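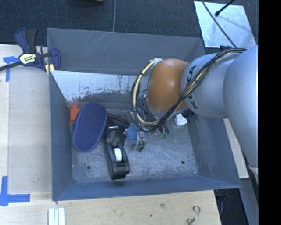 Selon un membre du groupe de Gedlow, il vaut mieux payer un peu plus cher son compost et savoir d'où il vient, que de remplir ses bacs avec un mélange que personne ne peut expliquer. Cette remarque a été faite à la fin de notre dernière rencontre, quand beaucoup avaient déjà mis le manteau, et je trouve qu'elle mérite quelques lignes dans la lettre de ce mois.

En avril, la question revient chaque année : quelle terre mettre pour les tomates, et en quelle quantité ? Je ne suis pas jardinier de métier et j'ai appris surtout par les erreurs. Je vous donne donc ce qui marche chez moi et chez plusieurs de nos membres, et chacun en fera ce qu'il veut.

D'abord, le mélange. J'utilise une moitié de terre du jardin, un quart de compost mûr et un quart de matière légère, par exemple de la fibre de coco. Les premières années, je mettais beaucoup plus de compost, parce que je pensais que la plante serait plus forte. J'ai obtenu de très belles feuilles et très peu de fruits. Le compost doit sentir la forêt. S'il sent l'ammoniaque, on le laisse encore quelques semaines sous une bâche et on le retourne deux ou trois fois.

Ensuite, l'ancienne terre. On nous demande souvent s'il faut la jeter. Chez nous, elle est tamisée et mélangée avec du compost neuf, puis elle sert aux salades ou aux fleurs. Seule la terre des plants qui ont eu le mildiou va ailleurs : je l'étale au pied de la haie, loin du potager, et je n'y plante ni tomates ni pommes de terre. C'est peut-être trop prudent, mais je dors mieux ainsi.

Pour l'arrosage, une chose que j'ai comprise tard : la terre en bac se rétracte quand elle est trop sèche, et l'eau descend alors le long des bords sans entrer dans la motte. On croit avoir bien arrosé, et le lendemain les feuilles pendent. Il faut arroser doucement, attendre dix minutes, puis recommencer. Le paillage aide beaucoup. La paille coupée court me convient, la tonte de gazon aussi, à condition de la laisser sécher avant.

La commande groupée de cette année est presque prête. Les membres ont demandé 103 sacs de compost et 86 sacs de fibre, et le fournisseur sera de nouveau Siruteck, dont la livraison s'était bien passée au printemps dernier. Nous avons aussi demandé un prix à Bech, mais ils ne livrent pas dans notre rue à cause du poids du camion. Ceux qui veulent encore ajouter un sac peuvent le faire jusqu'à dimanche, par un mot dans la boîte de l'association.

La distribution se fera dans la cour de Vellunero, à partir de neuf heures. Venez avec une brouette si vous en avez une, et avec des gants. Pour les personnes qui ne peuvent pas porter, un voisin peut prendre les sacs à leur place, il suffit qu'il donne le nom inscrit sur la liste.

Il reste aussi des graines de capucines de l'année dernière. Elles sont dans le tiroir du bas, dans l'enveloppe brune.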